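Preseason Open House at the Prostwood Fieldhouse

I have been a season ticket holder long enough to have sat through some truly dreadful basketball, so when the Hundby Herons sent out word that they were opening up the Prostwood Fieldhouse for a look around before training camp, I had my name in within the hour. It's a two-hour drive for me each way (longer if you stop for pie, and I did stop for pie), and I'd do it again tomorrow!

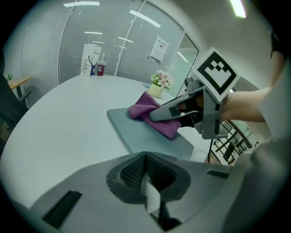

HUNDBY, November

They let us in by the side entrance on Correa Street at 6 in the evening, and the first thing you notice is the smell of fresh floor finish. The old gym seated 267 people if everybody was friendly, and I have fond memories of sitting with my knees in some poor man's back. The new place holds 2000, and the bleachers on the north side fold away so they can run two practice courts side by side. We were allowed to walk right out on the hardwood, in our socks, and I will admit to having taken one imaginary free throw while the group was looking up at the scoreboard. I missed it.

Our guide was an assistant from the basketball office who talked fast and clearly loved her job. She told us camp is shorter this year, only nine days before the first exhibition, and that the coaches are fretting about conditioning. The last season ran so late that a few of the veterans hardly had time to unpack. The plan is to keep morning sessions light and save the hard scrimmages for the second week, with the rookies getting most of the minutes in the opener against Siltar. I don't mind that one bit. I like seeing the kids play before they've learned to be careful.

From the court we went down the long hall to the locker room, where each stall has its own little fan for drying shoes, and on to the training room, with its two cold tubs and a row of padded tables. Somebody in our group asked if the tubs were as bad as they look, and she said the players complain about them every single day and then get in anyway.

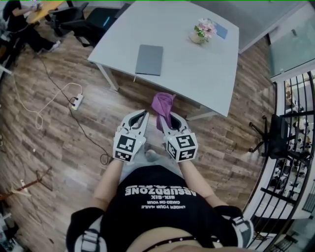 The weight room was my favorite stop, mostly on account of the old wall chart they brought over from the former gym. It has the vertical jump records going back to the very first team, written in by hand, with a few names crossed out and put back in again. I could have stood there all night. There's a big window looking down on the practice courts too, and the lower bleachers will be open to the public for one evening scrimmage before the season starts, so bring the children.

We finished up in the lobby with coffee and those small powdered doughnuts, and a good long argument about who ought to start at point guard. I'm for the rookie, for what it's worth, but I was badly outvoted. Parking is free in the lot behind the building, though the entrance is easy to miss in the dark, so look for the feed store sign and turn just past it.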